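러넬리 동물병원, 노령묘 신장 검진 결과 공개

러넬리(Runelley) 동물병원이 헬탐홀름 지역에서 진행한 노령묘 건강검진 결과를 목요일 공개했다. 검진을 받은 고양이는 모두 881마리로, 이 가운데 400마리가 열 살 이상이었다. 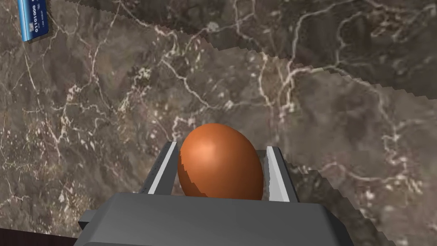

시핸 통신 편집부
반려동물 담당 기자

병원 측은 열 살 이상 고양이 중 100마리에서 신장 기능 저하가 의심되는 수치가 나왔다고 밝혔다. 보호자 상당수는 검진 전까지 별다른 이상을 느끼지 못했다고 답했다. 물그릇이 평소보다 빨리 비거나 화장실 모래가 자주 뭉치는 정도의 변화는 나이 탓으로 여기고 넘긴 경우가 많았다.

병원은 일곱 살이 넘은 고양이라면 해마다 혈액검사와 소변검사를 함께 받을 것을 권했다. 체중은 집에서도 한 달에 한 번 같은 저울로 재어 적어 두면 진료 때 도움이 된다. 사료를 바꿀 때는 며칠에 걸쳐 기존 사료와 섞어 먹이고, 처방식은 수의사와 상의한 뒤 시작해야 한다.

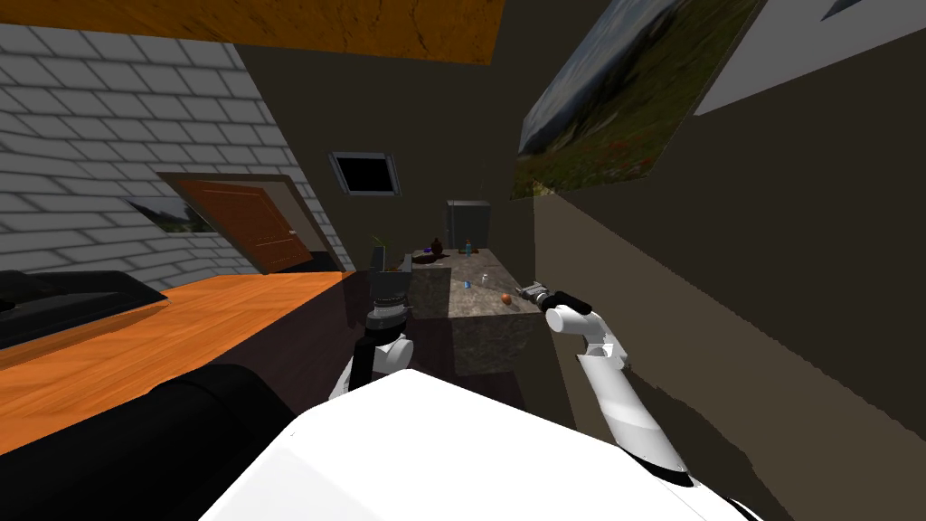 조리대 쪽으로 뻗은 로봇 팔 두 개. 시뮬레이션 화면

이번 검진은 헬탐홀름과 킥쿰의 진료소 다섯 곳에서 이루어졌다. 수치가 높게 나온 고양이는 12월에 재검사를 받는다. 재검사 비용은 병원이 절반을 부담하며, 나머지는 보호자가 낸다.

킥쿰 진료소는 예약이 몰려 당분간 오전에만 노령묘 검진을 받는다. 검사 전날 밤부터는 사료를 주지 말아야 하지만 물은 마셔도 된다. 예약은 각 진료소 접수처에서 할 수 있다.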